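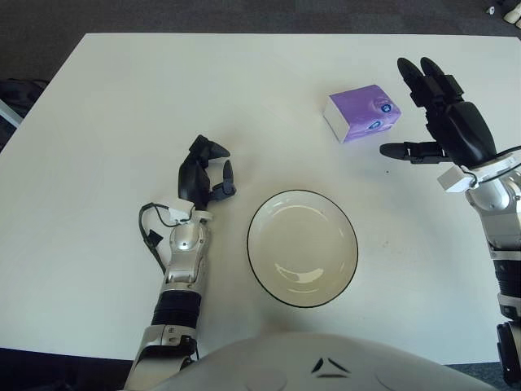

Yeoman table, white matte top, with shallow plate and tissue pack.

Yeoman 135 Rectangular Table
Item no. 879
Supplier: Flomer

Flat rectangular work and dining table with a matte white top. The low-sheen surface limits glare from overhead lighting. Suitable for break rooms, training rooms and shared workspaces with carpet or hard flooring.

Specifications
Top length: 135 cm
Top finish: white, matte
Frame: light gray metal
Load, evenly distributed: up to 16 kg per shelf insert (insert sold separately)
Assembly: 10 bolts, hex key supplied

Care
Wipe with a damp cloth and mild detergent. Do not use scouring pads or solvent cleaners. Place a mat under hot dishes. Glazed plates with an unfinished foot ring can mark the top if dragged; lift them.

Notes
Tableware and tissues not included. Retighten the frame bolts one month after assembly. Replacement feet are listed under Jindon spare parts.

Product contact: Tracey Mapplebeck, Flomer contract furniture
Page revised 2022-08-21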